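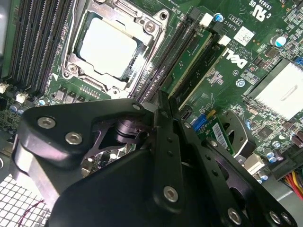

What does a computer's memory do?

A computer has two kinds of places to keep things. Storage is like a bookshelf. It holds your games, photos and homework even when the power is off. Memory, also called RAM, is like the top of your desk. It holds the things you are using right now.

When you open a drawing program, the computer copies it from storage into memory. The processor can reach things in memory very quickly. Storage takes longer.

Memory forgets everything when the computer shuts down – so save your work first!

If you open too many programs, the desk gets crowded. The computer has to keep moving things back to the shelf, and it slows down. Try closing 2 or 3 programs and see if it speeds up.

Next page: How does a keyboard work?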